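4.2 Labelling and storage of dried goods in small shops

The second part of the study looked at how shopkeepers and home cooks keep ground herbs and spices once the sealed packet has been opened. We visited premises in Farnero and Stevum in March and left a short questionnaire, to which 313 people replied. Most said they moved powders into jars with screw lids, and few wrote down the day on which they did so.

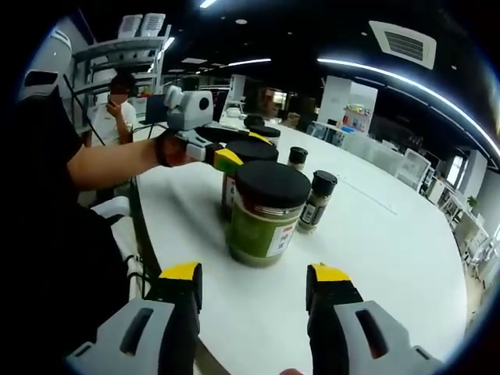 Agnes Sjöberg, commenting on an earlier draft, wrote that a date of opening is of little use unless the date of grinding is known as well, and that many wholesalers do not give it. We accept the point. The Birhane survey form has a box for the grinding date, but it was left blank on 81 of the forms returned to us.

Light matters more for green powders than for brown ones. Respondents who kept dried leaf on an open shelf were more likely to say that it had lost its colour before it was used up. Smell was judged less consistently, and we have not tried to score it.

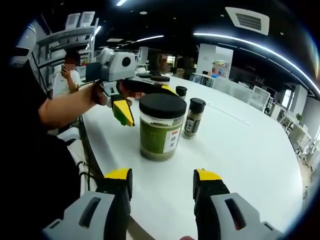
Figure 3. Powder stored in a clear jar with a screw-on lid and a front label.

Labels were usually put on the body of the jar. Where the lid was marked instead, 45 respondents said that lids had been swapped by mistake after washing. The Stevum shops had largely given up marking lids for this reason.

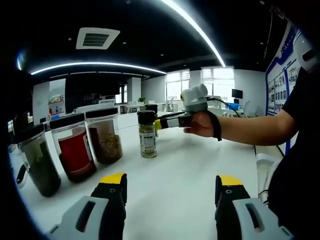
4.3 Whole and ground spices

Whole seeds were bought in larger amounts and kept for longer. Shopkeepers in Farnero told us they ground cumin and coriander to order, while chilli came in already ground. Customers asked for the whole form mainly before holidays.

Jar size followed the price of the spice only loosely. The cheaper goods went into whatever was free, 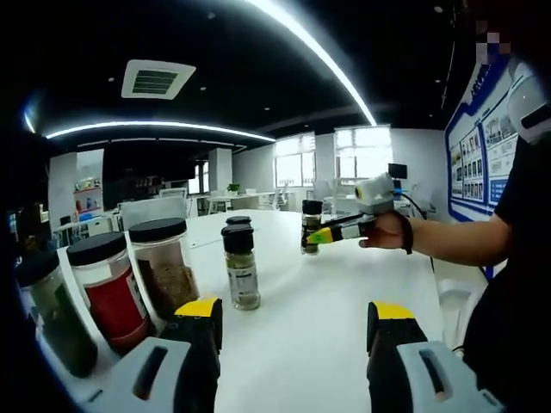 and the dearer ones were kept in small tins behind the counter. The Rakcombe stock lists show the same habit. Of the 302 entries we could read, those for saffron and cardamom nearly always gave a tin, and those for paprika gave a jar or a bag. We did not ask about refrigeration, which one shop in Stevum used for sesame.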